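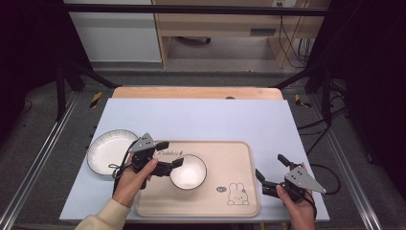
Por la redacción de Nekilell | 24 de noviembre de 2020

Nekilell > Opinión > Vivienda

Buscar en el blog Buscar

Me gustan los primeros pisos

Cada vez que alguien me cuenta que anda buscando casa, me recita la misma lista: dos dormitorios, ascensor, luz y, por favor, lo más alto posible. Un séptimo, un octavo, un ático si el banco se pone cariñoso. Y yo, que llevo años viviendo en un primero y no lo cambio por nada, me muerdo la lengua hasta el postre y luego ya no me la muerdo más. Comprad un primero. ¡O alquiladlo! Pero id a verlo, por lo menos, antes de tachar el anuncio.

El mío está en el barrio de Tinero, en la calle Roman, que es estrecha, tiene acacias y una ferretería con el género sacado a la acera. Subo 19 escalones. Los subo con la compra, con la bicicleta, con fiebre y con sueño, y en todo este tiempo el ascensor se ha averiado las veces que ha querido sin que yo me enterase más que por el cartel del portal. Los del séptimo se enteran de otra manera. Me los cruzo sentados en mi rellano, tomando aire a mitad de camino (bueno, a mitad no, pobres, les queda casi todo).

Sé lo que se dice de los primeros. Que son oscuros, que se oye la calle, que te miran desde fuera, que entra el polvo, que luego no hay quien los venda. Algunas cosas son verdad según el edificio, y otras las repetimos porque las decían nuestros padres cuando por debajo de casa pasaban camiones sin silenciador y las ventanas eran una lámina de vidrio en un marco torcido. Con una carpintería decente, en mi dormitorio oigo menos que en el cuarto interior donde viví antes, que daba a un patio con todas las cocinas de la finca compitiendo en el extractor.

Lo de la luz merece párrafo aparte, porque aquí es donde la gente se rinde antes de tiempo. La luz de un piso depende de la orientación, del ancho de la calle, de lo que haya enfrente y del color de lo que haya enfrente. Yo tengo delante una fachada encalada que me devuelve el sol de la mañana como si fuese una pantalla de cine, y en invierno, con las acacias peladas, leo junto a la ventana hasta bien entrada la tarde. En verano las mismas acacias me hacen de toldo. ¡Un toldo que no se desgarra, no lleva manivela y lo poda el ayuntamiento! Los áticos que conozco pasan agosto con las persianas bajadas desde el desayuno, de modo que toda esa luz por la que se pagó tan alegremente se queda fuera.

Porque se paga, claro. Cuando estuvimos mirando en el edificio Takeo, que se terminaba entonces al otro lado de la plaza, la diferencia entre una planta y la siguiente venía en la hoja de precios como si fuera una ley de la física. Misma distribución, mismos azulejos, misma cocina, y cada altura sumaba. Entre lo que nos pedían por el primero y lo que nos pedían por la planta que recomendaba la comercial, la cuota de la hipoteca subía hasta los 672 euros al mes. Me quedé mirando la cifra y pensando en la ferretería, en el árbol, en los fines de semana. Al final no compramos en Takeo ni lo uno ni lo otro, apareció lo de la calle Roman y nos fuimos de cabeza, pero aquella hoja me enseñó a leer los anuncios de otra forma. Desde entonces, cuando veo «exterior, muy luminoso, planta alta», me pregunto cuánto de ese precio es casa y cuánto es costumbre.

Y luego está la calle, que es lo que de verdad me vuelve loca de mi piso. A la altura de un primero la calle sigue siendo calle. Distingo las caras, sé si llueve por los paraguas, veo al panadero bajar la reja y calculo si me da tiempo a ponerme los zapatos. Puedo hablar con una amiga desde el balcón sin gritar. Este año raro, en los meses en que apenas salíamos, aquellas conversaciones de balcón a acera me salvaron más de una tarde, y me acordé mucho de quienes vivían tan arriba que solo veían azoteas y antenas. Tienen puestas de sol preciosas, no se las discuto. Yo tengo vecinos que me preguntan si quiero algo de la frutería.

A los que buscan casa para toda la vida les diría además que piensen en las rodillas. Suena poco romántico en plena ilusión de las visitas, cuando una va midiendo mentalmente el sofá, pero las rodillas cumplen años con nosotros. Y los cochecitos de bebé existen, y las mudanzas, y los sofás, ya que hablamos de sofás: el nuestro entró por el balcón con dos cuerdas y en diez minutos de sudor. El del vecino de arriba necesitó una grúa, un permiso y una mañana entera con la calle cortada.

¿Inconvenientes? Sí, los tengo. En la noche de fiestas de agosto no se duerme, y más vale bajar a bailar. He puesto visillos en el salón, cosa que juré no hacer jamás, y ahora me encantan. El seguro me preguntó por las rejas. Y hay primeros malísimos, no quiero que salga nadie corriendo a firmar por mi culpa: los que tienen debajo un bar con terraza hasta las tantas, los que dan a una parada de autobús, los que comparten altura con el rótulo luminoso de una farmacia. Ese tipo de cosas se ven yendo. Id de noche, id a la hora del colegio, quedaos un rato en la acera con las manos en los bolsillos. Preguntad en la tienda de abajo a qué hora descargan. Abrid la ventana en la visita aunque quien os la enseña ponga cara rara, y cerradla después, y escuchad la diferencia.

Lo que me da rabia es el filtro. Esa casilla de los portales inmobiliarios, «excluir plantas bajas y primeros», que se marca sin pensar, como se acepta una cookie, y que hace desaparecer del mapa casas estupendas. En Tinero hay primeros con techos más altos que el resto de la finca, con molduras, con balcones corridos, porque durante mucho tiempo aquella era la planta noble, la buena, la que se quedaba la familia que levantaba el edificio. Los pisos de arriba, con todos sus tramos de escalera, se alquilaban más baratos. Vino el ascensor y le dimos la vuelta a todo, y me parece muy bien, pero los techos y los balcones siguen ahí, a un precio que a veces me hace frotarme los ojos.

Así que desmarcad la casilla una tarde, solo por curiosidad, y mirad qué sale. Si sale alguno en la calle Roman, os saludo desde el balcón.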